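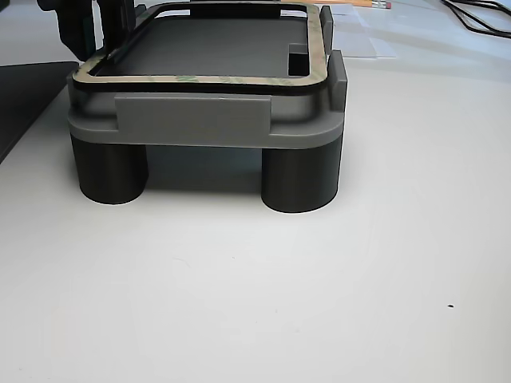

Fixture notes, rev 11
November 7, 2021

Quiet day in the shop, so I'm writing up where the fixture stands before I forget which changes were mine and which came with the drawing from Annan.

The body is the medium gray print. It came off the bed cleaner than the last one. The outer edge is rounded all the way along now and there's no ridge left at the corners to catch a sleeve. The surface has a bit of gloss to it, more than I expected from this spool. The Imska filament we used in August was duller and showed every scratch. I'd stay with the new one if Clemville still has it on the shelf.

Legs. Still the dark cylinders, charcoal, matte. I like having the gap under the body, since it lets me get my fingers beneath to lift the whole thing without touching the opening. No feet on them yet. They sit straight on the tabletop, and if you lean on a corner the fixture will slide. I tried a scrap of rubber under one leg last week and it helped, but then the fixture sat high on that side, so it has to be all of them or none. Left off for now.

Front tab. The flat tab between the legs stands slightly proud of the wall. On the drawing it was flush. I asked for it to be raised so there's something to push against when squaring the fixture to a stop block, and it does that job. The corners of the tab are a little sharp. Two passes with the fine file next time it's on the bench.

Opening. The dark rounded surround is in place around the recess, and the tape is along the top edge. The tape follows the curve at the corners well enough, though it took me three tries to lay it without a wrinkle. Warm it with your hand first, then start in the middle and work out to each corner. If you start at one end you run out of stretch at the second corner and it lifts overnight. There's printing on the tape that shows through. 

I don't want tape there for good. It's a stopgap until I settle the fit of the surround. The options are a snug fit with nothing holding it, or a thin bead of glue. Glue means we can't swap it later. I lean toward the snug fit, which needs the seat opened up a hair in the model and another print.

Floor of the recess is flat, dark gray. I checked it with the short straightedge in both directions and couldn't get light under it anywhere that I'd care about. The older print had a belly in the middle, so that's one problem gone. Wipe the floor with a dry cloth only. The cleaner under the sink leaves a film on this plastic.

Notch on the right. The small rectangular pocket in the inner wall came out square. I had to clear a few strings from it with the pick. Please don't run a knife in there, the wall is thin on that side and I have already gone through one.

Posts. Both upright posts are at the right rear corner, the taller one behind. These are the part I trust least. They're printed standing up, so the layers run the wrong way for any side load, and a knock from a box or an elbow will snap one at the base. The rear one is worse just from its height. For the next rev I want a small fillet where they meet the body, and I might print them as separate pieces lying flat and pin them in. Pikcombe has short pins that would do. Until then, carry the fixture by the body with both hands and never by the posts.

Sandpaper: used 20 strokes of the coarse sheet on the lip, then finished with the 3000 wet paper. The fine paper was overkill. It made one patch shinier than the rest and did nothing for the fit. Next time stop well short of that.

Table. White top is easy to work on but it shows every crumb of plastic, so brush it down before setting the fixture back. Loose strings under a leg are enough to make it rock. My sketches are on the plain sheets and in pencil, so they can be corrected by whoever gets to them first — write over them, just don't throw them out. Keep cables to the back when you're filing. I pulled a sheet off the table with one on Friday.

To do:
File corners of front tab
Open seat for the surround in the model
Fillets at the base of both posts
Decide on feet, all or none
Order pins, pack of 20
Ask Clemville about the gray spool

Leaving the fixture on the table overnight to see if the tape lifts. Will check the corners first thing and note it under this entry.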